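# Speaker notes: Dining and shared tables at Prirnville

Session 2, afternoon. Speaker: Houda Filali. Slides advanced by Shigeru Kaneko.

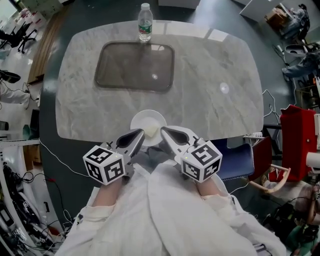 Good afternoon. The subject of this section is the care of stone tables in the residents' dining areas. Marble marks easily, and acidic food and drink are the usual cause. Staff are asked to serve all food on a plate, including small portions. A wide flat rim, as on the white plate here, catches crumbs before they reach the stone. Drinks should stay in a closed bottle until they are poured. The dark glass panel in the tabletop is to be cleaned separately, with its own cloth.

*(Pause. Next slide.)*

**Daily care**

- Wipe the marble with warm water and a neutral soap.
- Dry it straight away with a soft cloth.
- Do not use vinegar, lemon or any cream cleanser.
- Report dull spots to Jadwiga Sikora on extension 344.

**Placement of plates**

Plates should sit fully on the table. One that overlaps the edge, as this one does, should be moved in before the meal continues.

*(Questions on sealing go to Bogdan Ostrowski. The next resealing is planned for June and may take up to eight hours per room.)*

Hand over to Genowefa Walczak for the section on linen.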